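About Zulik

Zulik is a credit research shop in Emville. We read the footnotes of insurance company filings and tell pension funds what is hiding in them. It is slow work and it makes us terrible company at dinner.

Ha-rang Kwon started the firm in 2016, after nine years at a larger outfit where her reports were praised, bound and filed unread. Her first note for Zulik ran to 48 pages on one insurer's property loans. The client called to ask whether there was a shorter version. There has been a shorter version ever since, and it goes on page one.

Haris Mengal joined two years later to build our reserve database, which now covers 528 issuers. He also named it Koo, for reasons he considers private.

What we do

Issuer notes, every quarter, in plain English. Impairment alerts, when somebody's "temporary adjustment" turns up for the third year running. And the Cenadetti Review, our annual look at life insurers with too much real estate, published each September and regularly described by its subjects as unhelpful.

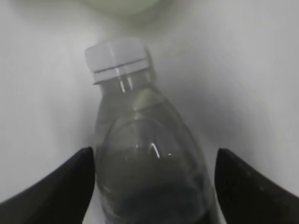
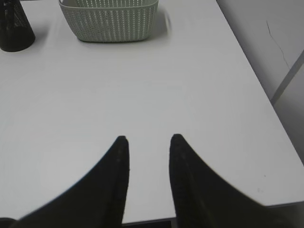

How we get paid

Subscribers pay us. Issuers don't, though a few have offered. We hold no positions in anything we cover, and staff savings sit in index funds so dull that we forget the passwords.

We have 40 subscribers and would take a few more. If you want a sample note, write to the research desk and say which insurer keeps you up at night. Ha-rang reads the inbox before 8 a.m. and is at her most polite then.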